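계약 뒤 첫 전화, 언제 거시나요?

안녕하세요, 스팀사이드 영업 소식지입니다. 2023년 3월 27일자 편지를 이제야 보내 드리네요. 지난 호에서 계약서에 도장을 받은 뒤의 이야기를 해 보자고 했더니 답장이 참 많이 왔어요. 하나하나 읽느라 차를 두 번이나 다시 우렸답니다.

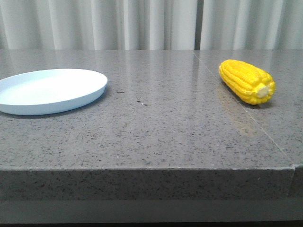 크리스토프 티머만스 님은 계약 다음 날 아침에 무조건 전화를 건다고 적어 주셨습니다. 팔려는 전화가 아니라서 오히려 손이 덜 떨린다고요. 다만 설치 일정을 물으면 대답할 수 있게 담당 부서와 먼저 이야기를 끝내 놓는데, 그걸 빼먹었다가 고객 앞에서 한참 말을 더듬은 적이 있다고 하셨어요.

읽으면서 고개를 얼마나 끄덕였는지 모릅니다. 저도 언사이드에서 일하던 시절에 계약만 되면 명단을 관리팀에 넘기고 다음 고객을 찾으러 나갔거든요. 그해 10월에 재계약 명단을 펼쳐 보니 거래처 80곳 가운데 42곳이 빠져 있었습니다. 한 곳씩 전화를 돌려 이유를 여쭈었는데, 가격 이야기를 꺼내는 분은 몇 안 되고 대부분은 계약하고 나서 연락이 뚝 끊겨 서운했다고 하시더라고요. 어떤 사장님은 제 이름도 기억을 못 하셨어요(지금 생각해도 얼굴이 화끈거립니다!).

그 뒤로 제가 지키는 순서는 단순합니다. 다음 날 짧게 감사 전화를 드리고, 두 주쯤 지나 쓰면서 불편한 점이 없는지 여쭙고, 석 달째에는 되도록 얼굴을 뵈러 갑니다. 두 번째 전화가 제일 어렵지요. 불만이 나올까 봐 자꾸 미루게 되는데, 그때 들은 불만은 대개 그 주 안에 풀 수 있는 것들이었습니다. 청구서 받는 주소가 틀렸다든지, 새로 온 직원이 사용법을 못 배웠다든지 하는 일들이요.

통화 내용은 꼭 적어 두세요. 저는 날짜와 통화하신 분 성함, 그리고 다음에 챙기기로 한 일 한 줄만 씁니다. 길게 쓰면 나중에 안 읽게 되더라고요. 소개를 부탁드리는 것도 석 달째 방문 때까지는 참는 편인데, 이 부분은 생각이 다른 분도 계실 것 같아요. 솔사이드 지점에서는 첫 전화에서 바로 부탁드린다는 말도 들었습니다. 업종마다 다르겠지요?

여러분은 어떻게 하고 계신지 이 편지에 그대로 답장해 주세요. 다음 호에는 해지하겠다는 전화를 받았을 때의 첫마디를 다루려고 하니, 그 이야기도 같이 적어 주시면 정말 반갑겠습니다.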